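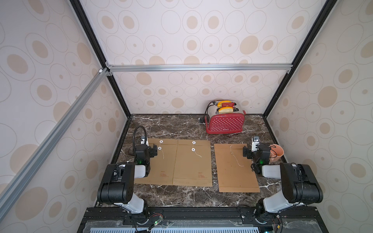
Bread turns into toast because of heat, and the heat in a toaster comes from thin wires. When electricity pushes through these wires, they get so hot that they glow orange. The bread sits close to them but doesn't touch them. A toaster like the red one with the chrome top has two slots, and each slot has wires on both sides, so the front and back of a slice cook together. Look at the two slices sticking up. The crusts are golden-yellow, and the middles are darker.

## Why does bread go brown?

Bread has water in it, even when it feels dry. First the heat dries out the surface. After that, tiny bits of sugar and protein in the bread start to join up and make new stuff. The new stuff is brown, and it smells good. This is called the Maillard reaction (say "my-YAR"). It also happens on cookies, roast potatoes and the outside of a pretzel.

If the bread stays in too long, it starts to burn. Burned toast is mostly carbon, the same black stuff you find in charcoal. It tastes bitter.

## Why is it crunchy?

Water makes bread soft and bendy. Toasting drives water out of the outside of the slice, so the outside gets stiff. The inside keeps more of its water and stays soft. If you leave toast on a flat plate, steam gets trapped under it and the bottom goes soggy. A toast rack fixes this -- air can get to both sides.

## What makes it pop up?

When you push the lever down, you stretch a spring and lower the bread. A catch holds everything in place. When the time is up, the catch lets go and the spring pulls the bread back up.

## Try it

Ask a grown-up to help. You need two slices from the same loaf.

1. Toast one slice on a low setting.
2. Let the toaster cool, then toast the other on a higher setting.
3. Put them side by side. Which is darker? Which one makes more noise when you snap it?

Selma Bošković's class in Plestbridge tried this on a Wednesday with a six-day-old loaf and a fresh one. The old bread browned faster. It had less water to lose.

## Stay safe

Never put a fork or knife in a toaster. If a slice gets stuck, tell a grown-up, who can unplug it and wait for it to cool.

**Words to know**

**Carbon:** a material found in all living things, and in charcoal.

**Steam:** water that has turned into a gas.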